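Reading Popular Romance, Week 3: The Slow Burn

Hello again, all! By now you should have finished Eltberg, at least as far as chapter 9, and I hope some of you stayed up far too late with it. This week we look at how a writer keeps two people apart when every reader knows they'll end up together.

The promise and the delay

Romance makes a promise on the first page, so the pleasure sits in the waiting. Yesenia Xolalpa calls this "the held breath" in your course reader (p. 57), and I love the phrase, though I think she's a bit hard on books that let the breath out early. Look at the ferry chapter. Hardly a word is spoken, the coat changes hands, and we learn more about both of them than in all the dinner conversation before it.

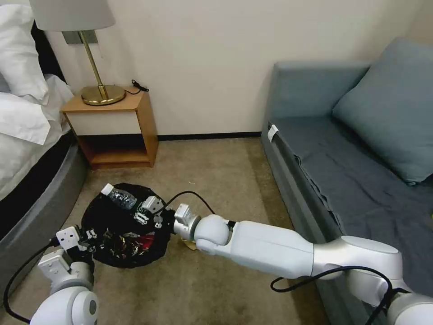 Compare that with the quarrel over the letters. Plenty of talk there, and almost none of it honest! Mark every line where a character answers a different question from the one asked. My own copy is covered in pencil — the margins ran out by the second page.

Obstacles, inside and out

An outside obstacle is a job, a rival, a family, an ocean. An inside one is a belief the character has about themselves. The neighbours' feud in Rai is the first kind and gets sorted out by page 70, and the book still has half its length to go. What's left is her certainty that she is a burden to anyone who gets close. Hema Iyer's essay is wonderful on this point, so please read it before the tutorial.

For the tutorial

1. Choose one scene of near-confession and note what interrupts it. Is the interruption fair, or do you feel cheated?

2. Find a room that changes meaning between its first and last appearance. The spare bedroom in Pretska is the obvious choice, but be bold.
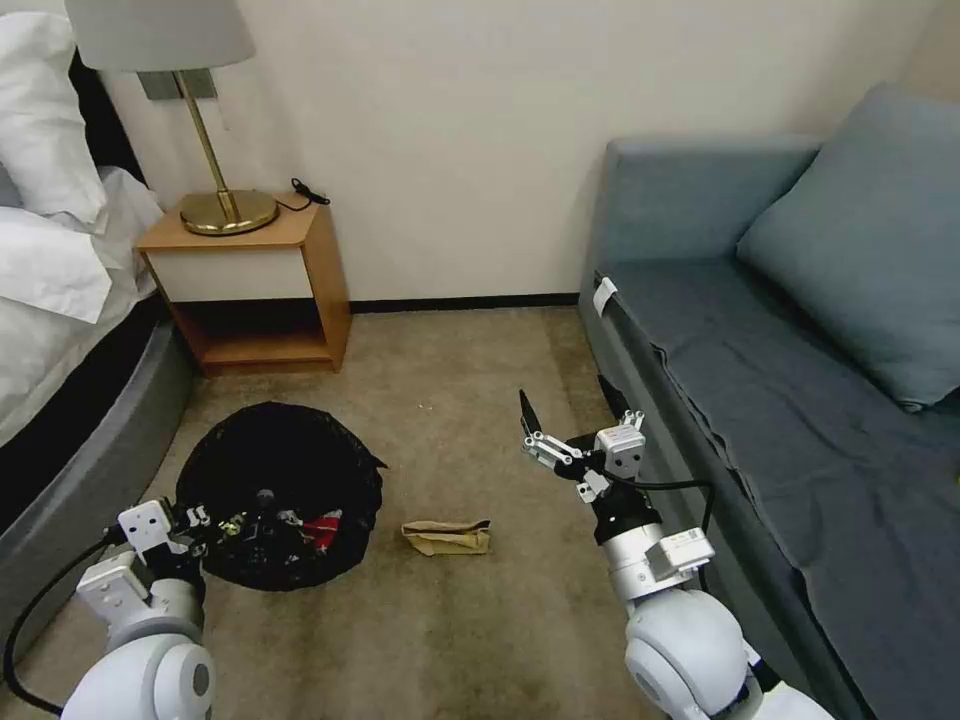 3. Bring one paragraph, typed, on a favourite slow burn from outside the reading list. Film and television are fine.

Next week: second chances, starting with Clanex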